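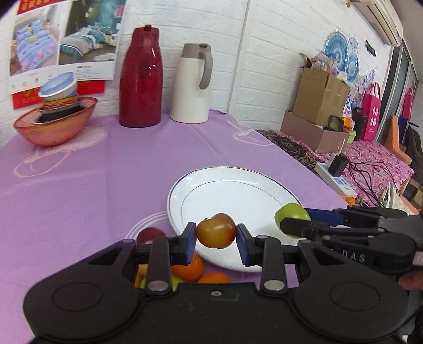
Search this site Go

Fruit table, Trullside house

Quick page, more captions when I get a minute. The fruit table – plates, flasks, the purple cloth. Posted 2025-02-27.

Apples, oranges, one white plate. Red flask and the white jug live at the back by the wall. Cloth is the lilac one with the line drawings, got it in Grokcombe last June, 3 washes and the print still hasnt gone. Would buy again.

Plums next to mandarins. Good color on that cloth. Oranges go in a bowl at home normally but everyone digs to the bottom and the soft ones get missed, so out on the table and sort by hand.

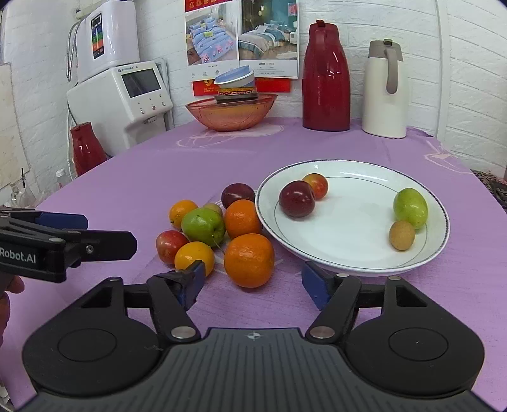 Small stuff on the plate, big oranges stay on the cloth. Plums bruise first – eat those today or tommorow. Apples keep. Mandarins maybe 4 days, less if the heating's on.

Salmon glass bowl has the box and the blue-lid tub stacked on it, needs clearing before the fruit can go back. Red flask is the one to fill for the Amatow trip, jug stays home.

Still to add: two of the pantry shelf, and the jam. Clyde, tell me if you want bigger copies.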